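Traltard tidying arm: can it put the shoes away yet?

Household robots have been promised for long enough that most reviews of them now begin with an apology. The Traltard is a wheeled base with a single arm and a two-fingered gripper, sold on a rental contract by Cultier and driven by a task package called Zudulel. We tested one chore from the package, shoe tidying, and ignored the rest. The job sounds trivial. Shoes are soft in some places and stiff in others, they come in pairs, and a pair has a left and a right that must end up the correct way round.

We ran 114 single-shoe attempts over the test period with software as supplied. An attempt counted as a success if the shoe finished upright, beside its partner and facing the right way, with no hand laid on it.

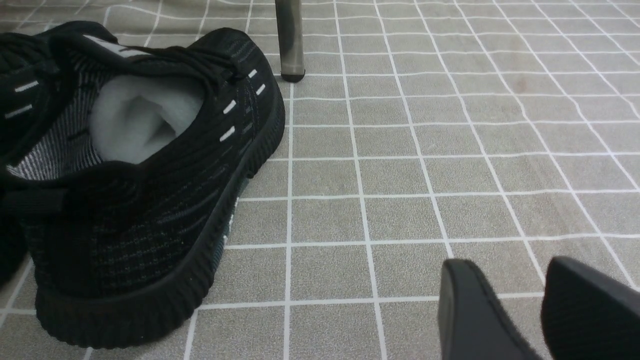 Home robotics > Tidying > Long-term tests

Dark knit trainers were the hardest item on the list. The upper gives under pressure, so the fingers close further than the planner expects, and the collar offers no firm edge unless something is packed into it. A black shoe with a black sole also gives the wrist camera little contrast to work with. Small white marks on the side help it judge which way the shoe is pointing. Pale grout lines do not help: on two mornings the arm lined its fingers up with a joint between tiles and closed on air.

Approach matters more than grip force. Coming down beside the shoe with one finger inside the collar and one outside gave a secure lift in most cases. Coming in across the widest part of the sole pushed the shoe along the floor. Zudulel chooses between the two by itself and there is no setting to forbid the second, which is a serious omission. Loose laces are treated as part of the upper and were caught between the fingers 6 times.

Furniture legs are handled well. The arm slows near anything thin and vertical, sometimes to the point of tedium, and we recorded no contact with a chair or table during the whole test.

Speed is poor. A single shoe took 26 seconds at best from first look to release. A person with two hands moves a pair in three or four.
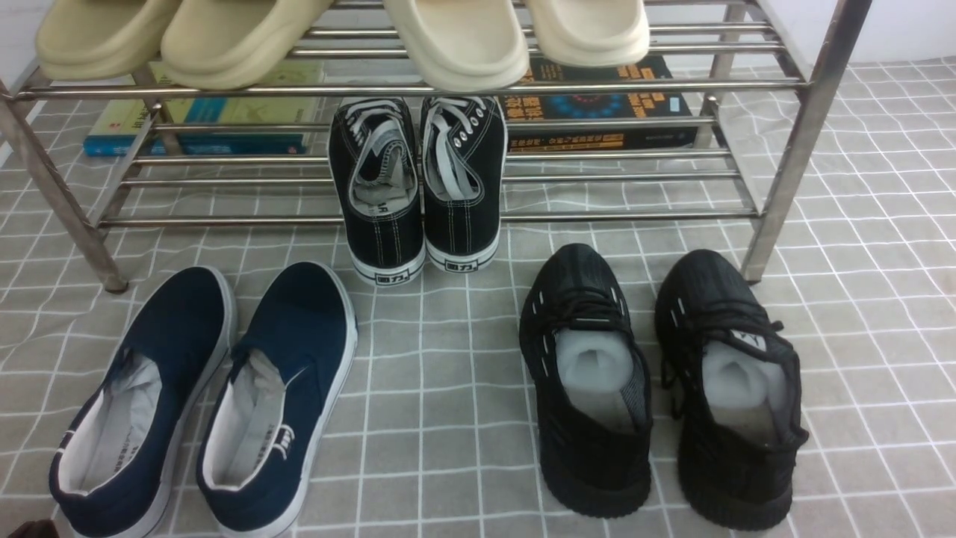
Words and testing: Heidrun Stöckli
Bench measurements: Florencio Llorente

Racks bring a separate set of problems. Round metal rods leave gaps, and a heel set down a little too far back will tip or catch. Shelf spacing limits the wrist, so the lower tier is slower to fill than the top. Moulded slides were the easiest footwear for the upper shelf – one thick, simple shape, no laces. Lace-up canvas shoes with white rubber soles came next, the sole giving a clear edge to find and a stiff one to hold. Navy slip-ons were reliable on the floor and poor on the rods.

Pairing was better than expected. Two pairs side by side on a gridded mat, openings towards the machine, were sorted correctly even when both were dark. Ripples in the mat upset the height estimate slightly and the shoe was then released a little early. Books on the same shelf as shoes are left alone, but the software marks the space they occupy as full and will not use what remains in front of them.

Set-up took most of a Tuesday. The manual is clear on mounting and vague on calibration, and the companion app drops its connection if the phone locks. The battery was adequate.

Verdict: usable as a demonstrator, too slow as an appliance. For a shop floor with one kind of boxed shoe the case might be stronger, though we have not tested it there. In a hallway with mixed footwear it still needs someone within reach. We would look again once the sideways approach can be disabled.

Good: careful near furniture, sound pairing, quiet arm
Bad: slow, snags laces, weak on open rods
Score: 6 out of 10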